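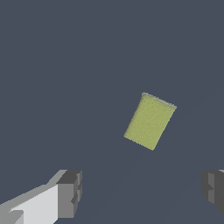 Ticket: Gripper stops short of the yellow-green block (sim, practice task 2)

Opened by: Ghada Saliba, Halten robotics club
Status: Open, waiting on a rerun

Hi Adhiambo, and thanks so much for offering to look at this over the break! We're still on the Skidorton practice tasks, and the arm has been driving the kids a bit batty. It lines up over the yellow-green block nicely enough, then on plenty of runs it closes on nothing and carries on to the drop-off as if all were well. I ran 12 attempts after school and it missed 4 of them. The block starts at a random angle each time, and I have a hunch (only a hunch, mind you) that the misses are the ones where it's lying well off square to the fingers.

Reply from Adhiambo Waweru

Lovely to hear from you, and please tell the kids this one catches everybody. Could you open the grasp settings and see what the wait is set to before the close command? Ours was 200 milliseconds when we started and the wrist hadn't finished turning. Also send me a wrist view with the block between the fingers, if you've got one.

Reply from Ghada

Ours is 200 as well! I never thought to look there. Wrist view is below. I've left the block's colour and texture alone, as the Hokora team's notes say to.
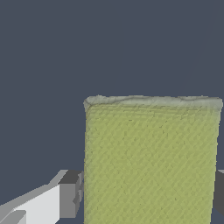
Wrist camera, block between the fingers, left fingertip right beside it

Reply from Adhiambo

Perfect, that helps. The angle looks fine to me there, so I'd leave the approach code be for now. Try these in order:

1. Raise the wait to 800 and save.
2. Restart the sim (a reset won't reload the settings, which cost me a whole December evening).
3. Run 8 attempts and jot down the starting angle for each.

If it still misses, send me the angles and we'll go through them together.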